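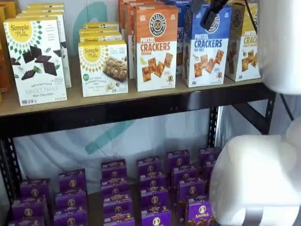
Leave the Snack Shelf Alone

Jun 17, 2025

Every few months a new article explains how to organize a pantry. The steps are always the same. Take everything out. Throw away the packaging. Pour the food into matching clear containers, print labels, and put the containers back in a straight line. I did this in March. I have since undone it, and I think most people with an ordinary kitchen should skip it.

My argument is for boxes. The cardboard box a snack comes in is already a good storage container. It has flat sides, it stands up, and it says what is in it. A shelf of crackers in their own boxes can be read from across the room. Orange Pretzelized is Cheddar and blue is Sea Salt, and a person who has bought each of them once will not have to look at the words again. A Simple Mills box has a picture of the food on the front. The Sweet Thins box shows chocolate and mint leaves, and that settles the matter for a child who can't read yet or an adult who hasn't had coffee.

Put the same crackers in clear bins and you have bins of brown squares. Cheddar and sea salt are not so different once they are behind plastic, so you need a label, and the label is in small type because small type looks nicer. Then you finish one flavor and buy another, and the label is wrong. In my house the bin marked ALMOND held pretzels for most of the spring.

There is also the information on the back. Ingredients, allergens, the date, how many crackers make a serving. People who decant their food say they cut out the date and tape it to the bottom of the bin. I did that too, for two shopping trips. After that I stopped, and so will you. If anyone who eats in your kitchen has a nut allergy, you should not be storing almond flour bars in anything that doesn't say almond on it.

The containers cost money as well. I bought a set from Brillumura, the kind with the rubber seal and the lid that clicks, and then a second set because the first was too short for crackers. They are well made. They hold less than you would think, so whatever doesn't fit goes back into its box, and the box goes behind the container. You now have two packages for one food.

The Keltia catalog that comes to our building shows a pantry with 500 dollars of glass in it and no food I recognize. I don't hold that against the catalog, which has shelves and jars to sell. I do mind that this has become the picture people have in their heads when they say their own pantry is a mess. A pantry with orange, blue, purple and white boxes in it is a pantry with food in it. The colors don't match because different companies made the food.

What does matter is the shelf. Most of the trouble people blame on packaging comes from a shelf that is wrong for what is on it. It is too deep, or too high, or there is only one level where there should be two. When I gave up on the bins I spent the effort on that instead. I took an old Mäkelä unit from the hall and used it for snacks and nothing else.

A few things I would recommend, for what one kitchen's experience is worth.

Keep small boxes together on the lower level and tall ones on the upper. Little purple Annie's boxes do very well low down. They are all the same size, they line up, and the people who want them tend to be short.

Put duplicates behind each other, never beside each other. Cheddar behind Cheddar, Sea Salt behind Sea Salt. Stores do this and it works at home for the same reason: when you take the front one, the next one is already there. It also shows you what to buy. If I can see the back of the shelf, that flavor goes on the list.

Face the fronts out. It takes no time when you are putting the groceries away and it never gets done later.

Leave some bare shelf between one kind of thing and the next. A shelf packed edge to edge looks efficient until you try to pull a box out and its neighbors come along with it.

Open boxes are the weak point, and I'll grant that. Crackers go stale. The inner bag can be rolled down and held with a clip, and the clipped bag goes back in its box. I use the plain Bremora clips, which come in a bag and get lost at a steady rate. A clothespin is just as good.

The other fair objection is that boxes take up room when they are nearly empty. They do. A box with 4 crackers in it stands as tall as a full one, and someone has always put it back. That is a problem with the people in the house, and a bin with 4 crackers in it is no smaller.

I kept a few of the containers. Flour, rice and oats come in bags that slump and leak, and a hard container with a lid improves all of them. Sugar too. If a food arrives in something that can't stand up by itself, move it. If it arrives in a box, it can stay in the box until it's eaten, and then the box can be flattened and put out with the recycling.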